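Can a Machine Do the Laundry Yet?

29/03/2022

Boonmee Onsri has been trying to get robots to fold clothes for long enough that his relatives have stopped asking when he will be done. He runs the handling group at Grotia, a company that builds software for robot arms. Before that he worked for a commercial laundry, where he did the same job by hand.

"People see a robot weld a car and think a T-shirt must be easy," he said when we met at the Grotia office. "A car door is the same shape every time you pick it up. A shirt never is."

The group started with towels and moved on to clothing last April. Towels went fairly well. Clothing did not, at first, and Onsri puts most of that down to seams, which bend less than the cloth around them and pull the rest of the garment in directions the software did not expect.

"You take hold next to a seam and the whole thing twists," he said. "You take hold on the seam and you may have two layers or four. A person feels that in the fingers right away. We have to work it out from what the camera sees."
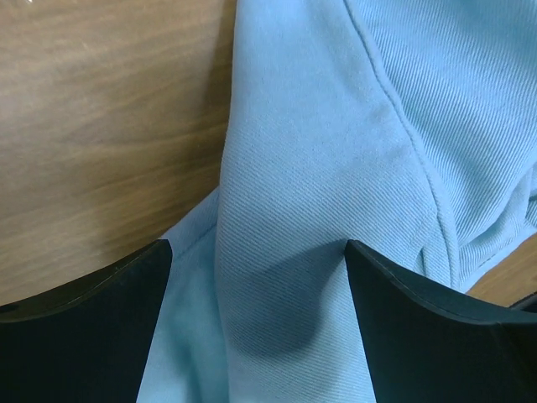
The gripper's view of crumpled light blue twill, with a stitched seam running through it.

Paweena Chaiyaporn, who writes the grasping software, is more cautious than Onsri about what it can do today. I asked her for a straight answer on whether a machine can do a household's laundry, and she said no.

"It can do pieces of it," she said. "It can find an edge on a cloth that is already more or less flat, and it can bring that edge over to the other side. If you give it a full basket with socks inside sleeves, it will be there all night."

Her own test set has 158 items in it, most of them bought used. She said new clothes are stiffer and fold better, so results on new clothes look better than they should. The slowest garment in the set takes 16 minutes from pile to fold. A square cloth takes about 2 minutes, which she still calls slow.

"My mother can do a square cloth while she's talking on the phone," she said.

Most of the time goes into getting the cloth open. Once it is spread out, the remaining steps are short and the arm usually gets through them. Chaiyaporn said visitors tend to watch the fold, because that is the part they recognize, and walk off during the flattening.

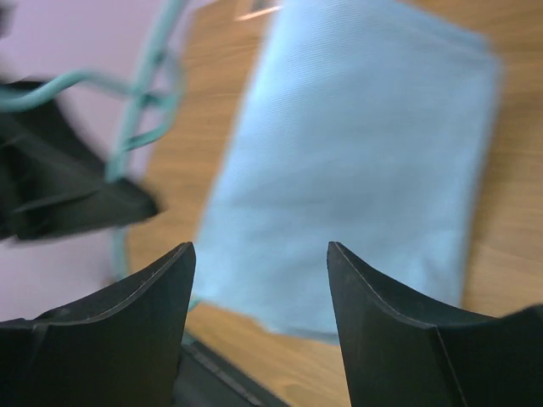

"The flattening is where the work is," she said. "If I could buy that step from somebody, I would."

There are people who would buy it from her. Lamduan Limsakul manages a plant for Amum, a linen service that handles restaurant napkins, aprons and kitchen uniforms. Her plant already has machines that iron and fold flat linen, but the pieces have to be fed in by hand, one corner at a time. The uniforms are folded at tables.

"I don't need it to be fast," Limsakul told me by phone. "I need it to run through the night shift without someone standing next to it. Right now it needs the someone."

She has seen two demonstrations, one from Grotia and one from another firm, and has not ordered from either. She would look again if a machine could get through 2,000 napkins without help. Aprons she is willing to wait for, on account of the strings.

Onsri does not argue with that. He thinks shops and plants will get there before homes do, since a plant can sort its linen ahead of time and keep a table clear for the machine. At home the same arm would have to deal with the hamper, the dog and whatever was left in the pockets.

"I still fold my own," he said. "I have two arms at work that can help me, and on a good day they do. I wouldn't put one in my apartment yet – I don't have the table space, for one thing."

The group's next job is shirts with collars. Chaiyaporn has already started buying them.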